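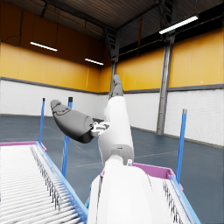 ## 4 重跑策略究竟掩盖了什么

持续集成系统里的自动重跑，一般被说成一种低成本的容错手段：测试失败后再跑一次，通过了就放行，合并队列不必停下来等人。Vusmont 的工具文档称之为“噪声过滤”，Lindska 的默认配置干脆把它打开，用户若不主动查看日志，很难察觉某次构建曾经失败过。我们对这一做法持保留态度。本节讨论的问题很窄：重跑后转为通过的失败，有多少确实与被测代码无关。

### 4.1 样本与标注

我们从 Brustent 代码库的构建记录中抽取了 3000 次“先失败、后通过”的测试执行。抽样在 9 月 7 日冻结，此后新增的记录不再纳入。每条记录由两名标注者独立阅读日志、对应的提交差异以及随后的修复提交，分歧交由第三人裁定。标注类别只有三种：环境原因、测试自身缺陷、产品代码缺陷。

需要说明，“产品代码缺陷”的判定标准偏严。只有当后续某次提交明确修改了相关产品代码，并且该修改能够解释原先的失败时，我们才把它归入这一类。日志含糊、修复说明只写了“稳定性调整”的，一律不算。因此下文的数字应当视为下界。

### 4.2 结果

3000 次执行中，有 346 次被判定为产品代码缺陷。换句话说，这些失败当时指向真实的问题，而重跑策略把它们标成了绿色。其中多数与并发有关：锁的获取顺序不一致，缓存失效晚于读取，以及连接关闭后仍有回调写入。这类缺陷本来就只在特定的交错下出现，第二次执行通过，几乎不能说明任何事情。

有一种常见的反驳认为，既然缺陷后来终究得到了修复，重跑造成的损失就只是时间。我们不认为这个推论成立。首先，按照我们的标注规则，没有修复提交的缺陷根本进不了这一类，拿“都已修复”作论据属于循环论证。其次，从首次失败到修复之间，相关模块往往又叠加了若干次改动，定位的难度随之上升。至于上升多少，我们手头的数据回答不了，也不打算给出估计。

### 4.3 关于 Lakatos 分类器

Lakatos 试图用一个分类器决定哪些失败值得重跑，输入包括堆栈特征、历史通过率和改动文件与测试之间的依赖距离。思路是合理的，但它的训练标签取自重跑结果：重跑通过即为“不稳定”，重跑仍失败即为“真实失败”。4.2 节的结果恰恰表明这种标签有系统性偏差，而且偏差集中在并发缺陷上。用这样的标签评估，再高的准确率也只能说明模型学会了预测重跑的结果。

我们用人工标注重新检验了它在上述 346 次执行上的表现。分类器在大部分情形下仍建议重跑，给出的置信度与环境类失败相比看不出明显区别。把依赖距离这一特征去掉之后，结论没有变化，这多少让人怀疑该特征在原设计中的作用。

### 4.4 重跑次数

允许重跑的次数也值得一提。样本所涉的项目中，上限设为 2 次的居多，最高的设到了 9 次。在后一种配置下，一个每次执行有一半概率失败的测试，最终被报告为失败的机会已微乎其微。配置文件的注释里找不到选取这一数值的理由，提交历史显示它是逐次加上去的，每次上调都发生在合并队列拥堵之后。这很难称为一种经过设计的策略。

### 4.5 有效性威胁

本节数据来自单一代码库，并发代码所占比重可能偏高，结论未必适用于以界面或批处理为主的项目。标注者知道研究的目的，尽管采用了独立标注，仍不能排除倾向性。此外，我们没有对照组：关闭重跑之后，开发者是会认真排查失败，还是手动点击重新运行，现有材料无法区分。如果是后者，那么讨论默认配置的意义就要打折扣。下一节转而考察手动重跑的记录，这部分日志保存得不完整，2 个子项目的数据已经缺失，读者在引用时应注意这一点。

**图 1** 仿真渲染画面：白色机械臂与深灰色手指，左侧为辊式输送机。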